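Furlow fan and idle power log

README, last edited 2022-05-19

What's in it
Readings from 249 second-hand office PCs, taken at the wall socket while idle. Borkmont supplied most of them and Wustwood the rest. Of these, 113 were measured again in December, after a clean.

Why bother
Sellers like to say that a dusted PC uses less power. Maybe. We saw differences of up to 6 watts, in both directions, so treat any neat claim with care – ours included.
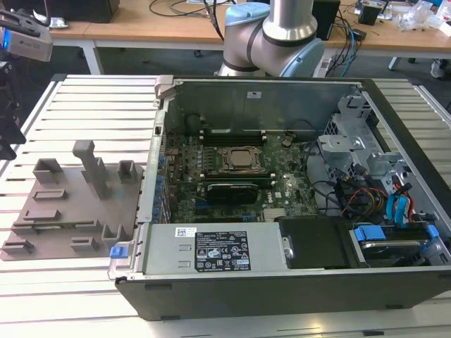
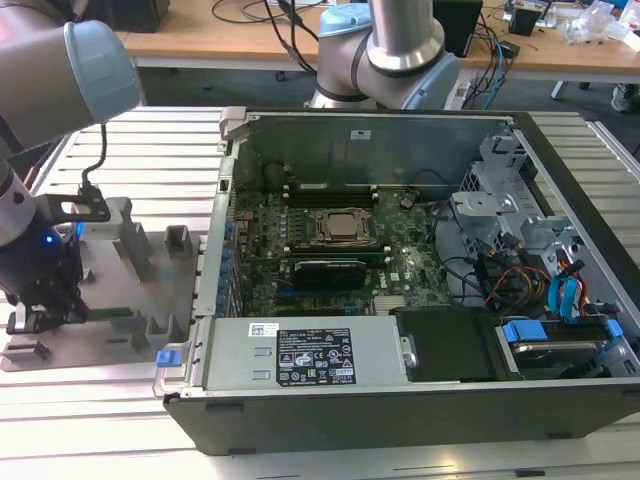

Desktop tower with the side panel off.

Files
idle.csv – one row per PC
repeat.csv – second readings only
notes.txt – free text, patchy

Known problems
The Chauvin meter rounds to whole watts. Room temperature was not logged. In 2 rows the model name is a guess. Blank cells mean missing, never zero.

Use
Free to copy. Please don't average the two sites together and call it a national figure.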